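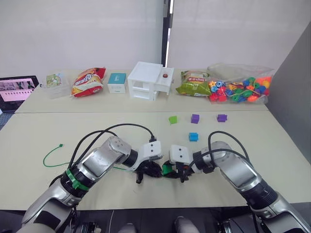

Werkodham opens its Saturday repair counter

Sat 2 September – I'm Duván Echeverri, and I'm very happy to tell you that our little repair counter at Werkodham is finally open! Bring us your lamp, your toaster, your radio with the crackly volume knob, and we'll sit down with you and try to get it going again.

We did a trial run in August and 600 people signed up for our mailing list, so clearly there are a lot of tired toasters in this town. Yhon Mamani takes the electrical jobs. I do zippers, hinges, chair legs and anything that needs glue (I own far too many clamps). Castaño, the bakery next door, is sending over coffee and those flat almond cookies I can't stay away from.

A visit costs 3 dollars plus parts. Slots last 20 minutes, and you can book 2 in a row if your item is a stubborn one – sewing machines usually are. We keep common fuses, plugs and switches on the shelf, and Solotach supplies the odder bits by order.
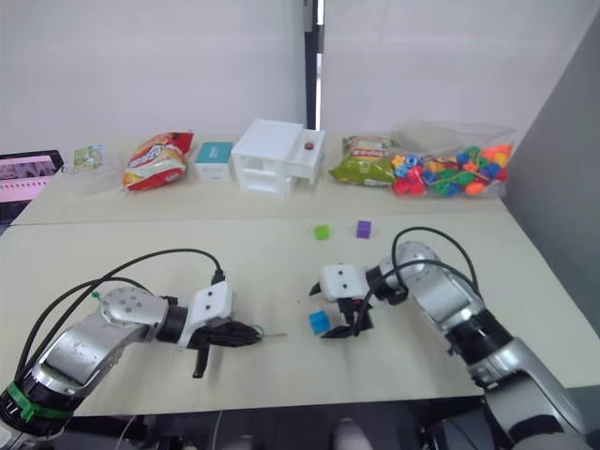 Do I need to book ahead?

Walk-ins are welcome if a slot is free, but booking is safer for mornings, which fill up first.

Please leave microwaves and anything gas-powered at home. We don't open those. Clean out crumbs and dust before you come, and bring the cord, even if you think the cord is the problem!

For bookings or press visits, call the front desk at Werkodham and ask for Duván. If I'm busy gluing something, Yhon will pick up.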